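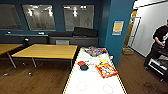

Book or game box, black lid or disc, dark teal walls. Good morning from a long thread about central banks.

1/ The rate decision lands today, 25 January 2024, and the consensus is that nothing will happen. I've read 14 pages of preview notes on nothing happening. One of them had a chart of nothing happening, with a shaded band for how much nothing.

2/ For anyone new: I write about interest rates for people who have a mortgage and a life. I used to write about them for people who had neither. The pay was better and the questions were worse.

3/ So, the hold. The rate stays put, everyone nods, and then forty grown adults in headsets go hunting through the statement for a missing adverb. Last November it was "sufficiently." It went away and bond yields fell before lunch.

4/ I'd like you to think about that the next time your kid's English teacher says word choice matters. A dropped adverb moved more money than I will see if I live to be 400.

5/ The notes in my inbox this morning, summarized. Dekow says cuts start in spring. Kuralov says cuts start in fall. Tyagi says it depends on the data, which I believe is also what their lease says about the office plants.

6/ Stater has gone for "a gradual and then less gradual path," and I've read it four times. Slow, then fast? That's a path, sure. It's also how I went down the stairs at my sister's wedding.

7/ What they all agree on is that inflation is coming down but services prices are sticky. "Sticky" has been doing heavy lifting for two years now. My haircut is sticky. My car insurance has set like concrete.

8/ A reader wrote in to ask why her fixed-rate quote went UP a week after every headline said rates were heading down. Fair question, and the answer is annoying.

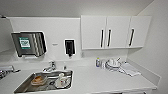 9/ Fixed rates follow what the bond market thinks will happen over the next several years. By the time a cut makes the headlines, it's often been baked in for weeks. If traders then decide they got a bit carried away, your quote goes up while the news is still throwing confetti.

10/ Her loan is small by big-city standards and the change came to 240 dollars a year. The forecasters would call that noise. She called it the dentist.

11/ Somebody always replies at this point to tell me that in 1981 they paid 17 percent and walked to the bank uphill. I know. I've seen the charts. I've also seen the chart of what the house cost.

12/ Quick word on the currency, which I try to avoid the way other people avoid the scale. A hold that sounds stern tends to push it up. A hold that sounds sleepy tends to push it down. A hold that sounds exactly as expected pushes it in both directions inside ten minutes and then everyone writes it up as "choppy."

13/ My own forecast, on the record so you can be rude about it later: hold today, hold next time, first cut in the summer, a small one. My record on these is a little better than a coin. The coin doesn't have a newsletter.

14/ Speaking of which. The newsletter hit 3,889 subscribers overnight. I promised a long piece on how variable rates get set once we reach 4,000, and I regret it already — the draft has a section called "Basis," and I fell asleep in it.

15/ For the person asking whether to fix or float: I can't tell you, and be careful with anyone in your replies who can. Work out what your payment would be if rates rose a full point. If that number makes you feel ill, you have learned something useful and it was free.

16/ Statement's due shortly. I'll be back in this thread once it's out, with the adverbs. Mute me now if you have plans.

17/ OK, it's out. Held. "Sufficiently" is still gone, but they've added a "somewhat" in paragraph three. Kuralov has already sent a note with "somewhat" in the subject line. Going to get coffee and read it.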